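Gripper fingers do not hold the towel in the same place, one side slips

Posted by Rajkumari Shukla in Setup and Maintenance

Hello all. I have a pair of hand-held grippers with two parallel fingers each, and I use them for towel folding. The software is Dosto. Since August the left one closes later than the right one. The towel goes crooked at the second fold, and thin cloth slides out when I pull. I set the closing value to 210 on both sides. I cleaned the fingers with a dry cloth and nothing changed. Is it the fingers or the linkage? I do not want to open the body if it is not needed.
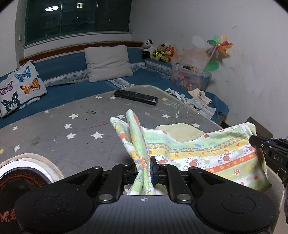 I work on a table with cloth of different thickness, and the thick towel is not so bad. It is mostly the thin ones. Thank you in advance for any help.

Kusum Pathak

Please check the screws on the linkage arms first. I had the same problem with my pair after about 1,000 folds. One screw was a little loose, so the finger had play and came late.

Take the power off and hold the body flat. Move the finger with your hand and feel if it clicks. If it clicks, tighten the screws a little at a time, going from one side to the other. Do not tighten one fully and then start the next, the arm will sit at an angle and then it is worse than before. After this you must do the zero again in Dosto, with fingers fully closed and no cloth between them. Many people forget the zero. Then try 220 for thin cloth and go back to 210 for the towel.

Also wipe the fingers with a damp cloth, not dry. Cotton leaves a fine dust on them and dry wiping only moves it to another place.

Srivastava

same here, I changed the finger pads and it was fine

Rajkumari Shukla

Thank you Kusum. There was a click on the left side, and two screws moved when I turned them. I did the zero 3 times because the first values were not equal. Now both close together. Thin cloth still slips sometimes at 220, so I will order new pads from Urireo and write here when they come.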